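Plilau data collection, progress report for January
Prepared for: Mogens Thorlacius, Clamitz
Prepared by: Mi-kyung Hong, Skurkosance

1. Status

Collection for the insertion task is under way at the Woo site. By the end of the month the set held 172 accepted episodes against a project target of 2000. A further 71 episodes were recorded and rejected at review. The rejected episodes are stored separately and are not counted toward the target.

The rate is below plan. Most of January went to setup and to agreeing on the labeling rules, and collection ran on full shifts only in the second half of the month. Da-eun Jin has revised the schedule, which is attached as Annex A.

2. Workspace and task

All episodes are recorded in the gray enclosure with the fixed camera. The target is a green foam tray with recesses of different shapes, including a hexagon, a star, an oval, an arch and circles of more than one size. One block is placed on the enclosure floor per episode. The policy receives the camera image and the arm state and must bring the block to the matching recess.

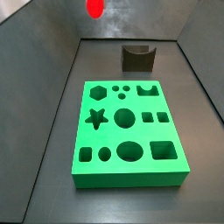
Figure 1. Fixed-camera view with the arch block behind the tray, all recesses empty.

The arch block is the hardest item in the set so far. The matching recess accepts it in one orientation only, and operators tend to correct the angle late, when the block is already over the tray. This produces long episodes with several small reversals. Bit-na Kang has asked operators to set the angle before crossing the tray edge. Episodes recorded under the earlier instruction were kept and carry a separate tag so that they can be left out of training if needed.

3. Review and rejection

Every episode is checked once by a second person. The main grounds for rejection were:

Block released before it was seated.
Tray shifted during insertion.
Recording started after the arm had begun to move.
Wrong shape label.

Tray movement was the most common of these. The foam is light and slides when a block is pressed in off center. Digby Bolger is testing two ways of fixing it to the floor, one with adhesive strips and one with a shallow locating frame. The strips are quicker to fit but leave residue on the floor surface.

Reflections on the back wall are visible in the camera image. Their effect on training has not been measured. We will compare a matte liner with the present wall before deciding on a change, and until then the lighting stays as it is.

4. Work for next period

Fix the tray and repeat the camera calibration.
Randomize the start position of the block over a wider area of the floor.
Record 8 baseline sessions with the revised operator instruction.
Train a first policy on the accepted episodes and report success per shape.

5. Decision requested

We ask Clamitz to confirm whether failed insertions followed by a successful retry should count as accepted episodes. They are currently held back from both totals. An answer is needed before the first training run.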